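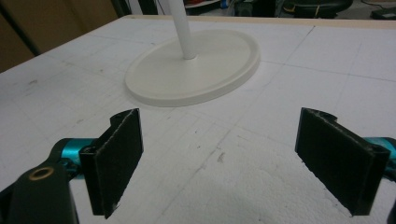 I have a question about the foam board on my work table. Last winter I put a big white foam board over the table, because the old top was not flat anymore and I do small repairs and gluing there on Saturday. I drew a grid on it so I can line things up. Now the board has scuffs, small dents and some gray smudges, and one darker smear near the middle which is the one that bothers me most. I also keep a white stand with a round base and a thin pole on it, and I am afraid that the base will press a ring into the foam if it stays in one place. How can I clean the gray marks without losing my grid lines? And is there something to put under the stand? I would like to keep this board until November at least, when we move to the other room. I already tried a wet kitchen sponge in one corner, and it made the surface a little rough there.

Posted by Ditte Thoroddsen
Print this page | E-mail this page

Brynhildur Toft
Reply posted 7:40 in the evening

First, please stop with the rough side of the sponge. Foam has a thin skin, and when the skin is broken the dirt goes in and stays. I use a soft cotton cloth, lukewarm water and 2 drops of dish soap. Wring the cloth very well, so it is only damp. Start at the outside of the smear and go to the middle, with light hand. Then wipe with clean water and leave the board flat to dry.

For the gray smudges you can try a white eraser before any water. If the marks come from pencil, the eraser takes most of them. It will also take your lines if you go over them, so put masking tape on the line first, but press the tape only a little. On my own board I pressed too hard and the tape lifted small pieces of foam. If a line is lost, draw it again with a soft pencil and a long ruler. A hard pencil cuts into the foam and then you have a groove.

For the stand, cut a circle of felt a bit bigger than the base. The weight is then more spread. Self-adhesive felt is possible too, but I don't recommend to glue it to the board. Stick it to the base, or leave it loose. Also move the stand to another cell of the grid every few days. Dents from small tools I just leave. I have heard that steam can raise them, but I tried it once on a leftover piece and the foam became wavy, so I would not do it on a board you want to keep.

Please tell which kind of foam it is, if you know. Some kinds are destroyed by acetone or by strong spray cleaner, and I would keep both away from it until you are sure.

jinik_garage
Reply posted the same evening

just flip it over. the other side is clean. mine is on its second side since two years

Zoëga
Reply posted the next morning

I agree with flipping, if the back side is good and the board is not glued to the table frame. But check first that the frame is clean, or you will press sawdust in the good side. I would also put a cutting mat only in the place where you work the most. Mine is 900 mm long and it covers the part where my hands are always resting, which was the dirtiest part before. The grid you can continue on the mat with tape. About melamine sponges, they do clean, but they are like very fine sandpaper, so use them last and only on the dark smear.

Related topics
Felt pads that do not fall off after one month
How to draw a straight grid on a big surface
Glue drops on a work table, remove or leave?
Stornent table frame, top has become wavy
Which pencil for marking on foam
Tinance felt sheets, thick or thin?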